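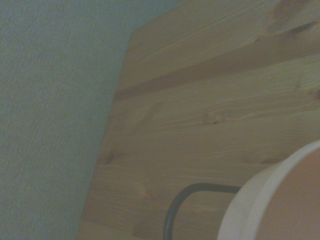 # Painting over textured wallpaper, yes or no?

**marlo_k**
May 6, 2018

Closing on the Trorndale place in January next year so lots of time to argue about this. Pale gray-blue wall with a fine woven kind of texture, pine up against it. I want warm white. Do I paint right over or strip first? Seller has no clue if it's paper or painted plaster. Whole downstairs is like that. Budget is 3,000 for everything, floors too. So not a lot of room.

---

**dustbunny215**

Strip it. Always strip it. Painted over mine in the hall, seams popped up the first winter, looked like a road map.

---

**Shuk-fan Yeh**

Disagree. If it's stuck down tight, leave it alone. Oil primer, two coats, done. I did the front room and both bedrooms that way and no seams showing yet. Stripping old plaster walls can pull chunks off and then you're paying a plasterer.

---

**dustbunny215**

"yet"

---

**Shuk-fan Yeh**

Nine years lol

---

**marlo_k**

ok so how do I even tell if it's paper

---

**tinroof**

Go in a corner behind a door. Utility knife, lift a tiny bit. Or take off an outlet cover (breaker OFF) and look at the edge of the hole. Paper will show a layer. Ask the seller first, it's still their wall.

Also wet a sponge and hold it on a spot for a few minutes. Paper usualy goes soft or bubbles. If it's been painted with gloss the water won't get in, so score it a little.

---

**Vojtěch Vávra**

Before anybody sands anything, how old is the house? If it's before 1978 test for lead. Kits are cheap. Don't dry sand until you know.

---

**marlo_k**

1961. ugh. Ok ordering a kit

---

**Vojtěch Vávra**

Good. Test more than one room, they weren't all painted the same year.

---

**hollis_p**

Going to be the odd one out, keep the blue? Pale gray-blue next to light pine is a nice combo. Warm white and pine goes yellow on you, esp. with warm bulbs. We did it in the Clodanby house and repainted in a year.

---

**marlo_k**

My wife said the same thing. Not telling her you agree

---

**dustbunny215**

Color is a seperate question. Strip it, then pick a color.

---

**tinroof**

Steamer rental here is 30 a day, fwiw. Do one wall, see how it comes off. If it fights you, quit and prime. Way less than 100 to find out either way.

---

**Shuk-fan Yeh**

That I can live with. But skim coat after if the plaster's rough, flat paint, and don't use water based primer straight on paper. It'll lift.

---

**marlo_k**

Plan: lead test, outlet cover, one wall with the steamer. Color still under negotiation. Will post when I have the keys

---

**hollis_p**

Get sample pots first. Paint a big board and move it room to room, morning and night.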